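Dice boards and pencil grids: the questions I get most

I'm Safta Văduva, and I make flat white panels marked out in a grid so you can arrange dice on the wall. People write to me with the same things over and over, so I finally typed up my answers. If yours isn't in here, send me a note and I'll add it the next time I'm in the mood.

What is a dice board, anyway?

A white panel, a light grid, and however many dice you feel like putting up. Some people use theirs as a scoreboard, some make pictures with the faces, and my cousin tracks her chores on hers (a six means she's caught up, and there are not many sixes). I started because I had a jar with 500 dice in it and no good reason to own them.

Which panel do you use?

I buy mine at Plekov, the little supply place in Londwood. They call the one I like the Urska, and it's flat, matte and stiff enough that it doesn't bow when you lean on it. Glossy panels look great for a day and then you see every fingerprint. Also, pencil skates right off them.

Do I have to draw a grid?

You don't have to, but please do! I tried eyeballing my first one and the rows drifted downhill so badly that guests tilted their heads. Now I mark tiny dots and short dashes and skip the full lines. From across the room they pretty much disappear, and up close I kind of like seeing them. Use a hard pencil, go easy, and keep the point sharp.

How do I find the middle?

Measure the top edge, mark the center, and run one thin vertical line down from it. Everything else gets measured off that line. If you measure from the left side and then from the right side you'll end up with two middles, and you will pick the wrong one. I put a bit of clear tape at the top center too.

What colors work best?

Strong ones. A green die with dark dots reads beautifully on white, even when it's the only one up there and sitting way off to the left. Pale yellow just vanishes. I had a whole set of cream ones that I thought would look classy – they looked like bumps.
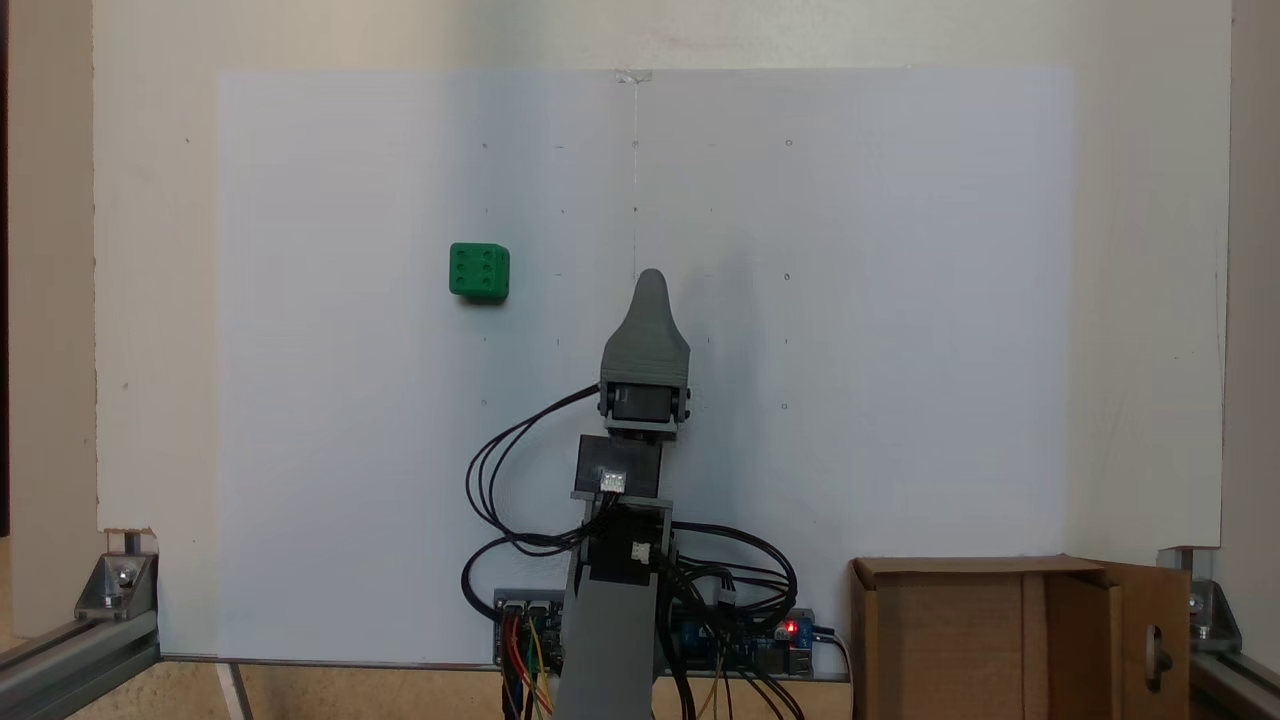 How far apart should the marks be?

Take the width of one die and leave at least that much again between marks. Cut a strip of card to that length and step it across the panel, which is a lot quicker than reading a ruler each time. For bigger dice I go wider still, or my fingers knock the neighbors.

How do you get the dice to stay?

Removable putty, a pea-sized blob, pressed for a slow count of 22. (No idea why 22. It works for me.) Wipe the back of the die first, especially if it's been in a game box with pretzel crumbs. Don't use superglue unless you're completely sure, and I never am.

Can I play on it?

Sure. We play Liao, which is a house game with 3 dice and a lot of arguing, and the board keeps score. Two to four people is plenty. If you want the rules, email me, but be warned that they changed in February and half my family still hasn't accepted it.

My pencil marks smudged. Is it ruined?

Nope. A white vinyl eraser gets nearly everything off if you dab first and rub second. Pink erasers leave a streak – ask me how I know. Then redo the marks once the crumbs are brushed away.

Will you make one for me?

Sometimes! I do small batches, usually 4 at a time, and I'm slow about answering in the mornings. Tell me the size of the wall and whether you want the grid light or very light.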